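Urnham should stop specifying worktops by appearance

The revised kitchen standard for the Urnham and Stornden lets was circulated on Mon 2 March. It runs to 14 pages, and one paragraph of it concerns the worktop. That paragraph deals with colour. It says nothing on water absorption, sealing intervals or the repair of chipped edges.

I think this is the wrong way round. A tenant will live with the surface for years and will put acid, oil and hot metal on it. Marble reacts with lemon juice and vinegar, and a polished finish shows the etching sooner than a honed one. Dark stone hides tea but not limescale.

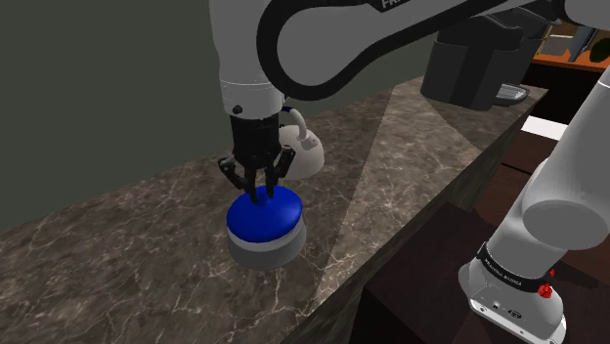
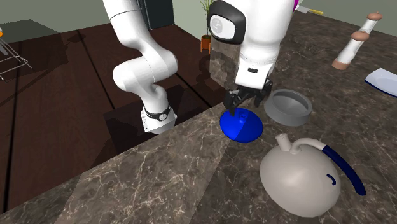

Dark marble worktop, rendered views.

The usual defence is that stone outlasts laminate. The slab may do so. The sealant does not, and the standard gives the job of renewing it to no one. At Broneck the allowance is 3,000 per kitchen, with nothing set aside for upkeep after handover.

Vasanthi Acharya has argued for a short performance clause: a stain test of 60 minutes, a stated resealing date and a named party to pay for it. I would add a minimum edge radius. The text can be amended before the September orders are placed, and colour can go in an appendix.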